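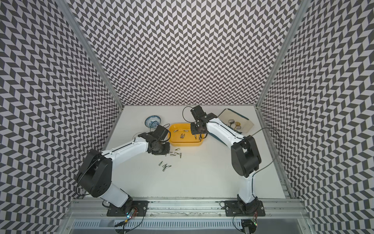
Bit sorting on a two-arm cell. Left gripper over the loose bits on the table, right gripper at the tray.

Pisharody Bimanual Task Planner

Pisharody is a motion and task planner for tabletop cells with two arms on a common rail. It takes object poses from a perception source, assigns each pick to an arm, and sends both controllers time-aligned joint trajectories. It runs on the cell PC and needs no connection outside the cell network.

The planner is meant for small parts handled in a shared workspace, where both grippers have to reach the same tray. A fixed split down the middle of the table is available as a setting, but it is off by default.

How it works

Each planning cycle starts from a snapshot of the work surface. Detected parts are placed in a queue and scored for both arms by reach, approach angle and the volume the other arm will occupy during the move. The arm with the lower score takes the part. If both arms need the tray, one gets a time-limited reservation on its half and the other is given a part elsewhere on the table, or a hold pose if there is none.

Collision checking covers arm to arm, arm to table, arm to wall and gripper to container. Cables are modeled as a padded envelope around each link. The default padding is 12 mm and should be raised if the cable loops at the shoulder or wrist are left long.

Perception input

Poses come in over the Savorska message interface. Any detector that publishes position, orientation and a confidence value can be used. Our own detector, Hundero, is licensed separately and handles short metallic parts such as screwdriver bits, including bits that cross or lean against a tray wall. Crossed parts are returned as a group with a suggested removal order.

Parts below the confidence limit are not picked. They stay in the queue and are looked at again once an arm has cleared the camera's view. Wall patterns and bowls, cloths or other fixed items can be masked in the cell file -- masking affects detection only, and a masked item still needs a collision shape.

Specifications

Arms per planner instance: 2
Parts in queue: up to 353
Planning cycle rate: 8 Hz
Trajectory output: joint position and velocity, time-stamped
Cable envelope padding: 12 mm default, adjustable per link
Cell description: plain text file, reloaded without restart
Log retention: 24 hours, rolling
Interfaces: Savorska messages, C++ and Python libraries

Supplied with the license

Planner and monitor application
Cell file editor
Replay tool for logged cycles
Reference cell file for a rail-mounted pair with three enclosing walls
Sample task: loose bits to tray

Known limits

Handover from one gripper to the other is supported in the library but not in the monitor. Soft items can be entered as keep-out shapes only. Rail positions are read once at startup; if a base plate is moved, run the calibration routine again before enabling motion. The planner is not a safety device and does not replace a guard or an emergency stop circuit.

Release notes, May

Tray reservations now expire when an arm faults. The replay tool shows both arms on a single time axis. Fixed a case where a hold pose was chosen inside the other arm's cable envelope (reported by Ifeanyi Idahosa).

Ordering and support

Pisharody is sold by Grullora per cell, with Hundero as an option. License questions go to Divya Poojary. For integration and cell file review, contact Yamila Insaurralde and attach the cell file and one logged cycle.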